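Why Do Your Fingers Get Wrinkly in the Bath?

Okay, look at your fingertips right now. Smooth, right? Now think about the last time you stayed in the pool until your lips turned blue and somebody had to yell at you to get out. Your fingers looked like raisins! Your toes too, I bet.

I used to think the water just soaked in, like when you drop a cracker in soup. Lots of grown-ups still think that. My aunt in Drultavton told me it was the soap. (She blames soap for a lot of things.)

The soup idea has a problem, though. Doctors noticed a long time ago that if the nerves in a finger are badly hurt, that finger can stay smooth in water, even when the finger next door goes all pruney. If skin was only soaking up water like a cracker, the nerves wouldn't matter one bit.

So what do nerves have to do with it? Nerves are like tiny phone lines running between your brain and the rest of you. Some of them carry messages you know about, like "ouch" or "wiggle your thumb." Others do their work without asking you. They keep your heart beating and make you sweat on a hot day, and they're the ones in charge of wrinkles.

When your hands have been in warm water for 5 minutes or so, water sneaks in through your sweat pores. Your nerves notice and send out a message that says "squeeze!" The little blood vessels in your fingertips get narrower. Now there's less stuff filling up the inside of your finger, but you still have the same amount of skin on the outside. The extra skin has to go somewhere, so it gets pulled down into folds. Think of a balloon a few days after a birthday party.
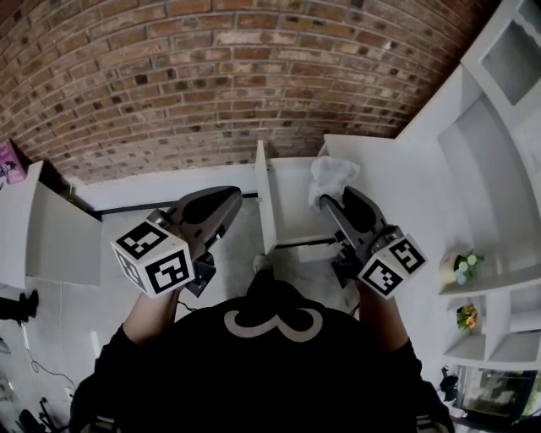 Salma Ouazzani wrote in to ask why her elbows never do it, even when she's been swimming for an hour, and whether that means her elbows are broken. Your elbows are fine, Salma! The skin on your palms and the bottoms of your feet is a special kind. It's thick, it has no hair, and it's packed with sweat pores. Elbow skin is built differently, so it doesn't fold up the same way.

Now for my favorite part, which is what the wrinkles might be for. Some scientists think they work like the grooves on a car tire. When a tire rolls over a puddle, the water squirts away through the grooves and the rubber can grab the road. Wrinkly fingers might do that too, so you can hang on to slippery things. In one experiment people moved wet marbles from one box to another, and they were faster with wrinkly fingers than with smooth ones. Another team tried something a lot like it and didn't see a difference, so people are still arguing. I'm on the tire side, but I could be wrong.

You can try it at home. Get two bowls, some marbles and a grown-up who doesn't mind a wet floor. Put the marbles in one bowl with water and time yourself moving them to the other. Then soak your hands in warm (not hot!) water until they're good and pruney, and go again. Do it a few times each way, because you'll get quicker just from practice and that can fool you.

And don't worry, the wrinkles go away by themselves. Mine are usually gone before I've found my other sock.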